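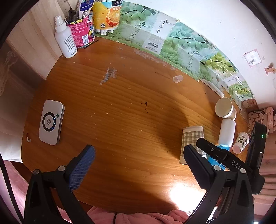
The table, 14 July 2025

I moved to Lornthorpe with one good wooden table and a plan to keep it clear. It now holds the router and, with the spray bottle, a patterned can of pens and tools and an orange juice carton on the shelf beside it, a drift of cups, several of them lying down.

Sachiko Kudo came for tea, looked at it for a while and asked if I was running a café - a closed one, presumably.

In my defence, the grape boxes along the wall are tidy. They are also the only part I haven't touched in 13 days.

Cups first, then

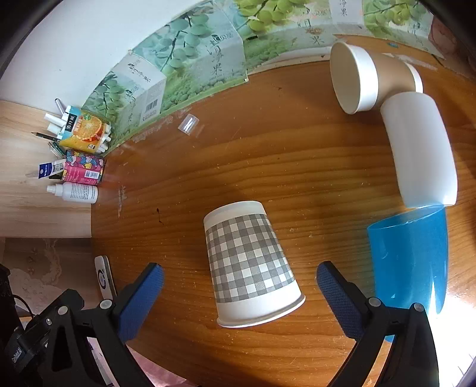
What stays

The grey and white checked one stays. It's paper, so it has no business being anyone's favourite, but I like it upside down like that, as if it were a very small hat. The see-through blue one can go to the kitchen. The one with the gold band is too smart for the rest of us and knows it.

The pens I'll do in August. Wragg says I said that last year.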